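Lantern trail at Skirard – worth it with little ones?

Itano
Has anyone done the winter lantern trail at Skirard yet? We're thinking of taking ours (they're four and seven) but the tickets aren't cheap and last time we did one of these it was a muddy field with a burger van. How long does it take to get round? And is the path all right for a buggy?

Cluredar_mum
We went on opening night and loved it! You go in through a tunnel of paper fish, all lit from inside, and then it's down through the woods to the lake. The sign says there are 2808 lanterns and my eldest was quite determined to check. Took us an hour and a bit with a stop for hot chocolate. Buggy was fine until the steps by the boathouse, where you have to go back and take the long way.

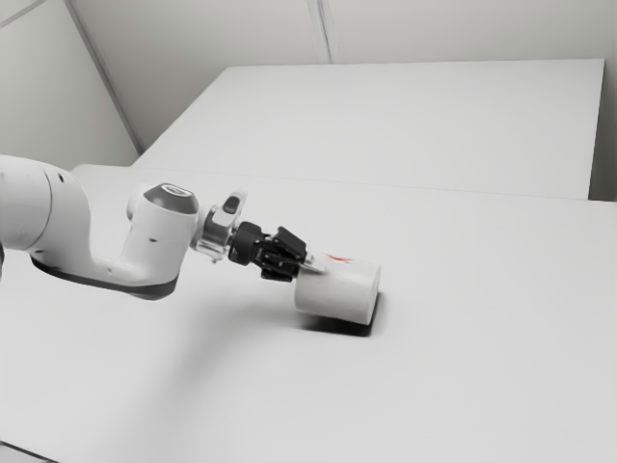
The make-your-own tent is halfway round, just after the owls, and I'd leave plenty of time for it. It's included in the ticket and they give you tissue paper, glue and one of those battery tea lights. You need something for the middle, and the plain white cylinder lying on its side there is the sort of shape you want, nothing fancy. My youngest made a lighthouse and it's been on the windowsill ever since.

grumpyvõ
Going to disagree, sorry. We went in the second week and queued for the tunnel, queued for the tent and then queued for the loos. The owls were lovely, I'll give you that, but half of the lake section was switched off and when I asked I got a shrug. For a family of five I expected more. The Võ gardens do one for a third of the price and you get a mince pie.

Cluredar_mum
Oh that's a shame about the lake! It was all lit when we went. What time did you go?

grumpyvõ
Six. Which I know is the busy slot, but it's also the slot that works if you've got kids who need to be in bed.

Ha-rang Koo
We've been 3 years running so I'll put in my bit. Go for the first slot, 4.30, when it's only just getting dark – the lanterns look a bit weak for the first ten minutes and then it's magic. Park in the top field, not the bottom one, which turns to soup. Also row 227 of the ticket terms (I exaggerate, slightly) says you can swap your slot once for free, so do that if the forecast is horrid.
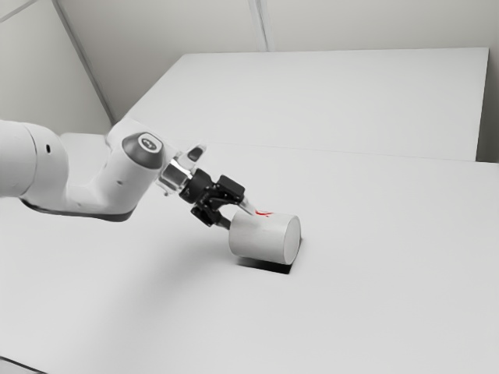

On the food, I thought it was better than last year. The noodle stall by the exit is new and the queue moved quickly, and there's proper seating now under cover. I'd still take your own snacks for the younger ones. On the tent, I did ours at home first as a practice and I'd say work on a big white tabletop like that one if you've got it, as you can spread all the bits out and see where the tissue's gone. Ours is dark wood with a wobble, so we used the floor.

Itano
Thank you all, this is so helpful. Leaning towards the early slot. Is the tent messy? The four year old and glue do not have a good history.

Cluredar_mum
Very messy, take wipes. They've got aprons but only adult ones!
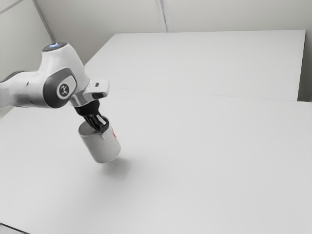 White can held just above the table

Ha-rang Koo
PVA washes out, the glitter doesn't. I'm still finding it in the car.

grumpyvõ
They've got glitter this year? We got tissue paper and a pencil.

Itano
Booked for 4.30, order number ends 253 if anyone from Skirard is reading and fancies upgrading us. Will report back on the lake.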